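Filed under: Bench Notes / Tabletop

9 February 2025

Sunday, so I had the room to myself and could spread out. The plan was to get the vegetable table sorted before the Balldale people want it, and I mostly did, though I spent far too long on the tabletop itself. I wiped it down with the Fleklow cleaner (the bottle in the left cupboard, 300 ml, nearly gone, please somebody order more) and then went over it again with a damp cloth. It's a nice plain white and it makes every color pop, but wow does it show everything! Specks, scuffs, fine scratches, the lot.
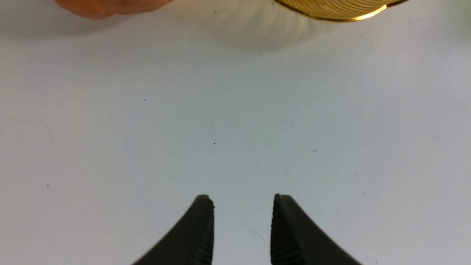

I've tried three cloths now and the flat microfiber one leaves the least behind. The scratches I'm leaving alone. Last July I had a go at some on the other table with polishing paste and ended up with a shiny patch that was worse than what I started with, so no more of that. If we ever replace the top I'd vote for the same white again, maybe with a slightly duller finish.

Next, the dishes. I dug out the two ribbed glass ones, the green and the amber, both with the wavy flower-shaped edge and the thin gold band on the rim. I'm very fond of these. They came in the Allum box (shelf tag 509, if you're putting them back) and I'd forgotten how much the light does with them, the green one especially, it throws a soft green shadow on the table. The bottom of it looks a bit blotchy though. I want to give it a soak in warm water and a little dish soap, and NO scrubbing near the gold.

The carrots still have their leaves on, I'm glad to report. They're shiny plastic and slippery on a smooth table, and the leafy end is the part that catches on things, so pick them up by the orange bit.

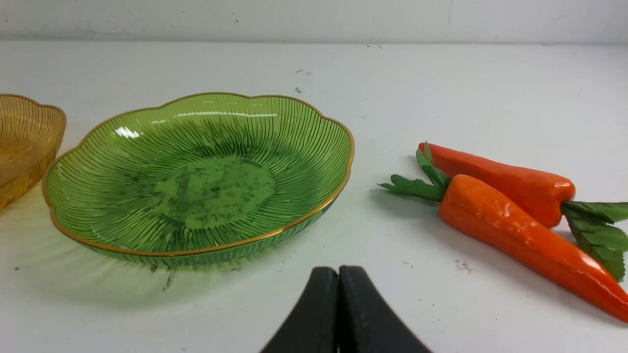 Who goes where

I went back and forth on this more than it deserved. Carrots in the green dish, potatoes in the amber one, that's what I like best. Orange against green is easy to read from across the room, and the brown potatoes look warm and almost edible on the yellow glass. The other way round the potatoes went dull on me. Two of each is plenty, the dishes are shallow and a third carrot would just roll out.

I also like the green dish a little further back and to the right, with the amber one up front.
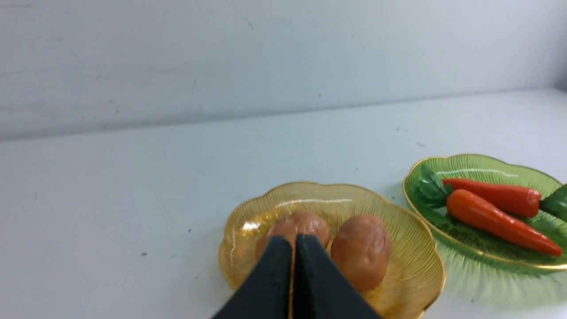

Still to do

- soak the green dish, dry it with the soft cloth
- order cleaner, two bottles this time
- line the Allum box with something, the glass shouldn't be knocking about in there
- ask Do if they still sell the toy onions, I'd love a third color on the table
- new tag for the carrot bag, the old one has faded to nothing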